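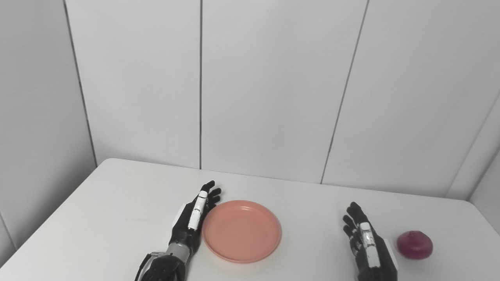
Ticket 53: Plate rocks on table top
Product: Bomeo shallow plate, pink
Opened by: Lindalva Xavier
Status: Waiting on supplier
Priority: Low

Reported problem
Plate from the March delivery rocks when pressed at the rim. Noticed after unpacking at the Seixas site. No chips or cracks found.

Log
9:10 Moved plate to a second table. Still rocks. Table ruled out.
9:25 Checked base with a straightedge. Center sits lower than the outer ring by 2 mm.
9:40 Tried the other 6 plates from the same carton. 2 show the same fault. The rest sit flat.
10:05 Washed one faulty plate in warm water and left it upside down under a flat weight.
13:30 Removed weight. No change in base height.

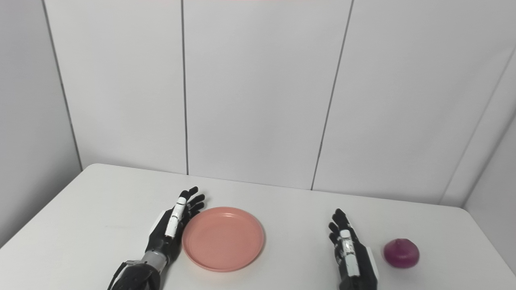 Pink plate on the white table, purple onion-shaped item to the right.

13:45 Sent measurements and carton label to Bravex. Asked whether the base is within tolerance.
14:20 Bravex confirmed receipt and requested one faulty plate for inspection.

Next step
Ship one plate to Bravex. Keep the remaining faulty plates out of the Plistora set until they reply.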